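Oct 1, 2023

Well, the rain finally gave up after lunch and I had no more excuses, so I made a pot of tea and got stuck into the toy corner. I'd been putting it off for most of September, telling myself it would be nicer to do it in one go, and of course the longer I left it the more it grew. By this morning there were things in there I'd forgotten we owned, and a few I'm fairly sure we don't (there's a skipping rope with somebody else's initials on the handle, and I'll have to ask at Brurnden whether anyone's missing it).

I started with the big tub from Derorine, the blue one with the lid that has never once clicked shut. Out came the puzzles first. Three of them turned out to be complete, which cheered me up no end, and I sat there on the rug doing the harbour one all the way to the last corner even though I was meant to be sorting. It took far longer than I'd like to admit and the tea went cold, but it was such a pleasure! I haven't done a puzzle for my own sake in years. I'd forgotten how you get fond of one particular piece, in my case a bit of sail with a red stripe, and carry it about in your hand looking for its home.

After that I was much stricter with myself. Picture books on the low shelf, the dress-up things in the pillowcase to be washed, and the felt-tips tested one by one on the back of an envelope. Most of them went in the bin. The envelope looked so jolly by the end that I've stuck it on the fridge.

## The box and the ball

The clear plastic box is the one I've been going back and forth on. I do love it. You can see what's inside without tipping the whole lot out, it weighs next to nothing, and the beige edging is a friendly sort of colour that goes with everything. But it has lost its shape, poor old thing. The rim is a bit warped and the uprights bend inward, so it sits there looking half collapsed, like a tent with a pole missing, and the sides have gone all wrinkly and catch the light. I've pushed it back into shape more times than it deserves, and it sinks again whenever my back is turned.

Still, I can't quite part with it. A tennis ball doesn't need a good home, it only needs a home, and I thought this might do nicely for the balls if I stood it somewhere it wouldn't be knocked. So it went up on the white table, on the sheet of foam board, with the yellow-green ball next to it. Such a cheerful colour, that ball, against all the white. There's a faint tangle of thin wire in the back corner of the box as well, which I want to fish out before anything else goes in.

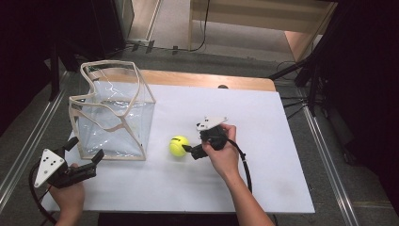

## For next time

I've left the craft drawer, and I'm not sorry. It wants a whole afternoon and a better mood. There are two bags for the Dabbas shop by the front door, tied up so I won't go rummaging in them again, and I've written "glue, elastic, felt-tips" on the Drurno list under the birdseed.

My knees are complaining tonight from all that time on the rug, but the corner looks lovely and I've been in twice just to stand there and admire it. Soup for tea, the last of the pumpkin, and then an early night with my library book.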